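How to visit the Markach craft fair in one day

The fair opens at 9 in the morning and has 65 stalls in 3 halls. Buy your ticket at the Cunositz gate — the queue there is shorter. Start with the pottery hall, before the school groups arrive.

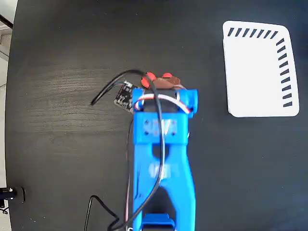
Blue arm on a black tabletop.

After lunch, go to the Zendel stage for the folk songs. Seats are free, but you must take a paper number from the desk. Bus 13 goes back to the station every hour until evening. Bring small coins for the driver.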